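Gilum Community Gardens
Progress report, second period
Prepared by Zoila Mamani, project coordinator

Dear members of the fund,

I send you the report for the second period of our work in Andville. In the first report I wrote that the soil results were late. They arrived in April, and I can now tell you more.

The soil of the upper plot is good, only a little poor in organic matter. The lower plot, beside the old road to Escobar, has too much clay, and the water stays on it after rain. We decided to plant the upper plot first and to work the lower one with compost and coarse sand until autumn. This is a change from the plan you approved. The total cost stays the same, but 200 dollars moved from the line "seedlings" to the line "soil improvement."

We received 137 requests from families for a garden bed. The upper plot cannot hold so many. We gave the first beds to families who live in apartments without any outside space, and the others are on a waiting list for the lower plot. Some people were not happy with this decision, and two of them wrote to us. I answered both letters and invited them to the next open meeting. 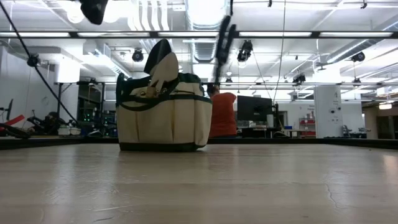 The evening classes started at six o'clock in the school on Citalard Street. The first class was about seed starting and the second about watering. We had planned the watering class for later in the season, but many of the new gardeners asked for it early. The handout is translated into Spanish. The Portuguese translation is half done, and I hope to finish it before the next period.

The main difficulty is still the water. The city promised a connection for the upper plot, but the permit has a mistake in the address and it was returned to us. I corrected it and sent it again. For now we take water from the neighbor's tap, and she lets us use it in the mornings. We pay her part of the bill. It is a friendly arrangement, but it is not enough for the summer months.

On the money side, 977 dollars remain from this payment. I ask your permission to carry this amount to the next period and use it for the water meter, which the city will charge us when the connection is made. The receipts are in the attached folder, in the order of the budget lines.

In the next period we will spread the compost on the lower plot, hold the open meeting and repair the fence on the road side.

With thanks and respect,
Zoila Mamani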